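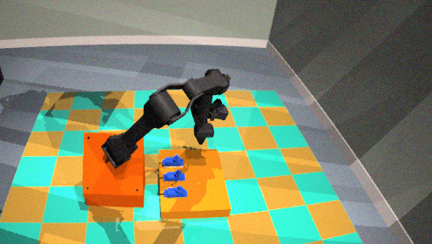
About Us

Hi, and welcome to Celtarholm! We're a small site about celebrity side hustles: the perfumes, the hot sauces, the sneaker lines, the theme restaurants, the tequilas (so many tequilas) and everything else that famous people put their names on once the album is out or the movie has wrapped.

I started writing this stuff down because I couldn't stop reading trademark applications. I know how that sounds. But if you've ever wondered whether your favourite singer is planning a line of dog shampoo, the answer is often sitting in a public register months before anyone announces it, written in the driest language you can imagine. "Non-medicated grooming preparations for household pets." I read that line over breakfast one morning and laughed so hard I had to put my toast down, and by the weekend I had a blog.

Back then it was called Inard, which was just the name of a band I was in for 4 months. (We played two shows. One was a cousin's wedding.) I changed it to Celtarholm when I moved to a proper web host and found that people kept spelling the old one with two n's. Some of the early posts still have the old name at the bottom and I've decided to leave them that way.

What you'll find here

Most weeks there's one long post and a few short ones. The long post usually follows a single brand from the first paperwork to the store shelf, or to the bargain bin, or to nowhere at all. Plenty of these things never get made. A star's company will file for candles, bath salts, board games and a chain of juice bars all on the same afternoon, and then you never hear about any of it again. I find those ones the most fun, to be honest with you, and they get their own section called The Jereck Drawer. At last tidy-up there were 634 entries in it, and I add to it whenever I've got a quiet evening.

The short posts are more of a grab bag: a new logo, a licence that's lapsed, a pop-up shop I happened to walk past, a reader's photo of a discontinued body spray in a discount bin. I also do reviews when I can afford to. I buy everything myself with my own money, which explains why there are many more lip balms than watches.

What you won't find is gossip. I'm not interested in who's dating whom or who walked out of what party, and I don't post home addresses or family details even when they turn up on a form (they do turn up, and it makes me wince every time). If it isn't for sale or meant to be for sale someday, it probably isn't for us.

Who's "us"?

Good question! Mostly it's me. I write the posts, answer the mail and break the comment section whenever I try to update it. I worked for years in the office of a packaging company, so I have strong feelings about box design and I'm not shy about sharing them. My sister checks my spelling and tells me when I've gone on too long, and a couple of friends from the old music forums pitch in with short pieces when a big launch comes along.

Then there's the newsletter, Fikre, which goes out on the first of the month. It has 1,111 subscribers now and I'm chuffed about every single one of you. It's free, it's short, and the October issue is always the holiday perfume preview, so sign up before then if that's your thing.

A few things people ask

Yes, you can quote us. A link back is lovely.

No, I'm not a lawyer, and nothing I write is legal advice. An application tells you that somebody paid a fee and filled in a form. It doesn't mean a product is coming, and I try to say so in each post. If I've got something wrong, please tell me and I'll fix it with a note at the top so everyone can see what changed.

No, I can't get you tickets, samples or an autograph. I've never met any of these people!

Yes, we take tips. The best ones come with a filing number or a clear photo of a label. I read everything that comes in, though it can take me a while to reply. There were 23 messages about the same cereal last month and I did answer them all, eventually.

The contact form is under the menu, and comments stay open on every post for as long as I can keep ahead of the spam.

Page last updated 1/14/19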